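Handout for Week 7: Reading a Commercial Lease Before Your Client Signs It

Welcome back, everyone. Last week we got through offer and acceptance, and I promised we'd turn to a document that small business clients bring into a law office all the time, often the night before they mean to sign it. Please have the Linberg lease packet with you, because I'll be jumping back and forth in it quite a bit.

Start with the parties. It sounds almost too simple, but look closely at who the tenant is. In our packet the shop is run by a company, Mostorska LLC, and yet the signature block has a line for the owner personally. If she signs there without thinking, she may well have promised her own savings for the whole term! Read the guaranty on the last page together with that line, and make a note of whether it ever ends.

Next comes the space itself. The lease gives 1,033 square feet, and the rent is worked out from that number, so ask how it was measured. Some landlords include a share of the hallways and lobby - perfectly allowed if the lease says so, but your client should hear it from you first.

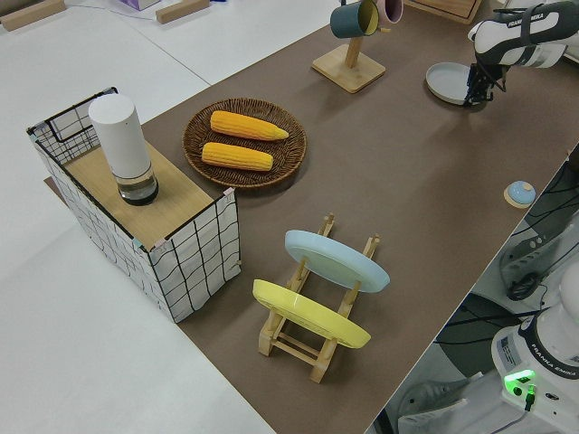
Now to the permitted use clause, which students tend to skim. "Retail sale of household goods and no other purpose" looks harmless until the tenant wants to hold a weekend class or sell coffee by the door. Ask the client what she hopes to be doing 3 years from now, and write the clause with a bit of room in it.

Then default and cure. Our packet gives the tenant seven days after written notice to pay late rent. Find where the notice has to be sent (it's tucked away in section 3, under the Zaltevside address) and think about what happens if the tenant has moved her office by then.

For next time, please read the Chow assignment problem and mark up the subletting clause in pencil. A page of notes is plenty, and messy is fine. Bring questions too, especially on the guaranty, as we'll begin there.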